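Lusberg Rowing and Paddling Club Opens Fall Membership, Adds Sunday Novice Program

LUSBERG, Thursday, August 30, 2018 - The Lusberg Rowing and Paddling Club will open its fall membership period next week and will add a Sunday morning program for adults who have never rowed before. The club is a nonprofit and is open to anyone 16 or older who can pass a basic swim test.

The novice program runs for six weeks at the Villalba Reservoir boathouse. Each session lasts two hours. New rowers start on the indoor machines, move to the stable training doubles in the second week, and go out in coached fours once the coaches are satisfied with their boat handling. Enrollment is limited to 20 people. No equipment is needed, but participants should bring close-fitting clothes, a water bottle and a dry change of socks.

Members who already row will see a change to the weekday schedule. The early session will now launch from the east dock, and the west dock will be kept for kayaks and outrigger canoes until the ramp work is finished. Rowers who store private shells on the west racks have been sent a letter with their new rack numbers. Anyone who did not get one should check the list posted inside the boathouse door.

The club will also take part again in the Bronero Challenge, a row from the reservoir dam to Bronero Landing and back. The course is open to singles, doubles, fours and eights, with a separate start for kayaks. Last year's event drew 1,288 spectators and entrants over the day. Entry forms are at the front desk, and crews must name a coxswain or bow steer when they enter. Safety launches will be on the water for the full length of the course.

Two used fours were bought over the summer and are now rigged and ready. A grant of $1,000 from Nanance, a regional credit cooperative, paid for new oars to go with them. The older wooden oars will stay in use for the training barge.

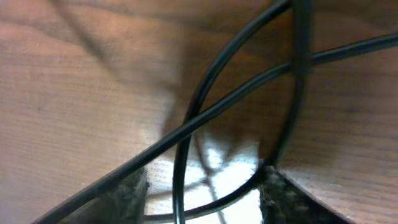 Fall members may use the boathouse, the indoor machines and all club boats for which they have been cleared. Clearance for singles requires a flip test, held on the first Saturday of each month while the water is warm enough. Clearance for team boats is given by the coach on duty. Guest passes are good for one day and cover the weight room and the handball court, but not the boats.

Swim tests will be given at the Lusberg city pool on weekday evenings. Applicants must swim four lengths without stopping and tread water for five minutes. A current lifeguard or water safety card is accepted in place of the test.

Membership forms can be picked up at the boathouse during open hours, 6 a.m. to noon daily except Monday. Reduced dues are offered to students and to members 65 and older. Current members do not need to reapply but should update their emergency contact cards before their first row of the season.

About the Lusberg Rowing and Paddling Club

The Lusberg Rowing and Paddling Club is a public-access nonprofit based at Villalba Reservoir. It offers sculling, sweep rowing, kayaking and outrigger canoeing for adults and older teens.

Media contact: Club Office, Villalba Reservoir Boathouse, Lusberg

###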